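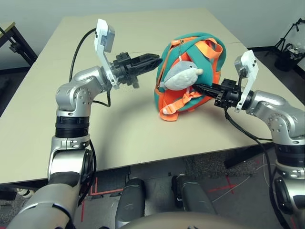

Teal and orange child's backpack with a plush dolphin clipped to the front.

This site uses cookies to keep you signed in and to count visits. By continuing to use Konero Church Help you accept our cookie policy. Accept | Manage settings

Praying for elected officials by name during Sunday worship

Posted in December by Kelmendi Street Chapel Office

Our chapel has 74 members on the roll and has included a prayer for "those in authority" in the morning service for over 18 years. The wording has always been general. In the fall, one of our prayer leaders began to name the officials concerned, including the mayor, the governor and the president, and to ask for wisdom for each of them in turn.

The office has now received 2 letters on the matter. The first objects that naming an official sounds like an endorsement, and that the writer could not say "Amen" in good conscience. The second takes the opposite view. It holds that the New Testament commands prayer for rulers, that the rulers of that period were far worse than ours, and that a church which cannot bring itself to say a name has let its politics govern its worship.

The elders wish to adopt a short written policy before the new year. They have asked this office to find out how other congregations handle the question. We would be grateful for replies on the following points. Should officials be named at all? If so, should the names always include leaders of more than one party? Is it acceptable to mention a particular decision or bill in the prayer? The chapel has no fixed liturgy, and leaders ordinarily write their own prayers during the week.

Please note that we are not seeking legal advice. Our concern is with what is right and with the peace of the congregation.

Skivside Fellowship

Our congregation adopted a policy on this subject following a difficult election season, and it has remained in use with small changes. The reasoning may be of help even where the details do not suit your chapel.

We began with the text that both of your correspondents probably have in mind, 1 Timothy 2:1-2, which asks that prayers and thanksgiving be made "for kings, and for all that are in authority; that we may lead a quiet and peaceable life." The passage places rulers within prayer "for all men," and it names no ruler. Our elders concluded that prayer for officials is a duty of the church, and that the use of personal names is a matter of judgment on which faithful people may differ. This settled a good deal. Members on both sides had been treating the names as the command.

The policy we adopted permits names under certain conditions. Officials are named by office and surname, with the same form of words for each. The request made for one is the request made for all: wisdom, honesty, health, and care for the poor and for those who have no one to speak for them. Leaders are not thanked for particular decisions, and they are not corrected for them. A prayer that asks God to "open the eyes" of one official and to "strengthen the hand" of another has told the congregation how the prayer leader votes, whatever was intended.

We considered requiring a balance of parties and decided against it. A list drawn up for balance tends to grow longer each month, and members begin to listen for who has been left out. We name whoever presently holds the office. When the office changes hands, the prayer stays as it was and the surname changes. Several members have told the elders that hearing the same words said for a person they had voted against was uncomfortable and useful to them.

Bills and ballot measures are not mentioned in public prayer at Skivside. The matters that lie behind them are mentioned often. We have prayed for families who cannot pay rent, for people waiting on immigration hearings, for police officers and for those who fear them, and for farmers in a dry year. It would be a poor sort of peace that kept such people out of the prayers of the church in order to avoid an argument at the door.

With regard to the member who cannot say "Amen," we would advise a conversation in person before any policy is announced. In our case, one objector believed that prayer for an official implied approval of his conduct. An elder read through Jeremiah 29:7 with him, where the exiles are told to seek the peace of the city to which they had been carried away captive. He did not change his view of the official. He did withdraw the objection.

Our written policy runs to 5 sentences. It is given to each new prayer leader and reviewed when the elders meet in January. We would discourage anything much longer, as leaders who write their own prayers should be trusted to do so.

Clivix

Leave the names out. God knows who the governor is. Our church used names for a time and it caused nothing but complaints, and the general wording has served well since then. The Sunday service is the one hour in the week when many people are not hearing about politicians.

Harbor Road Parish Office

We respectfully differ in part from the reply above, although we share the concern. General wording can serve very well. It can also become a phrase that is passed over without thought, and a congregation may go for years without once praying in earnest for a leader it dislikes. The command to love one's enemies is difficult to keep in general terms.

In our parish the Sunday prayer is general, and the names are used at the midweek prayer meeting, where there is time for silence and where those present have chosen to come. A printed sheet lists the offices from the school board upward. Local offices are placed first. We have found that members know very little about the people who serve on the water board or the county court, and that praying for them has led to some letters of thanks being written.

The arrangement has one weakness. Attendance at the midweek meeting is small, and most of the parish never hears the names. If the chapel wishes the whole congregation to take part, the Skivside approach is likely the better one.

We would add one practical suggestion. Whichever course the elders choose, the prayer leader who introduced the names should be told privately and with thanks before the decision is read out. The change was presumably made in good faith, and a public ruling can feel like a rebuke to a person who was trying to obey Scripture.

Kelmendi Street Chapel Office

The office thanks all who have replied. The responses have been copied to the elders, together with the 2 letters. The suggestion concerning the prayer leader has been taken up already. We would still welcome the wording of any policy now in use, particularly from congregations that pray without a set liturgy.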